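Bilville Look to Youth as Whitlock Era Begins

2023-10-04

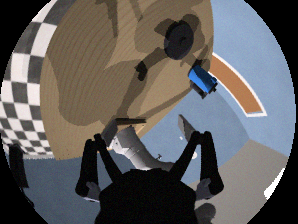

Bilville Athletic have appointed Otis Whitlock as head coach on a contract that runs for two seasons, ending a search that began when Bradley Ellwood stepped down in April. The club confirmed the appointment in a short statement and said the new coach would take charge of the first team immediately.

Whitlock, a former defender, made 100 appearances for the club before injury ended his playing career. He then coached the youth side at Kornell, where he earned a reputation for patient work with teenage players. Sixteen of those he trained went on to sign professional terms.

"I know what this club expects," Whitlock said. "The supporters want a team that runs hard and keeps the ball. We will need time on the training field, and I have asked the players to be honest with me from the first day."

The task is a demanding one. Bilville finished two points above the relegation places last season and scored fewer goals than any other team in the division. The sale of striker Wojcik to Reria over the summer brought in welcome funds but left the squad without a proven forward. The board has indicated that part of the fee will be made available when the transfer window opens again.

Ellwood, who remains at the club as an adviser, is understood to have recommended his successor. The two men worked together when Whitlock was captain, and they share a preference for a back four and quick, direct wing play.

Training has already changed. Sessions now start earlier, and members of the academy squad join the senior group each morning — a practice that lapsed several years ago. Whitlock has said that places will be decided on form alone.

His first match in charge is at home to Kornell.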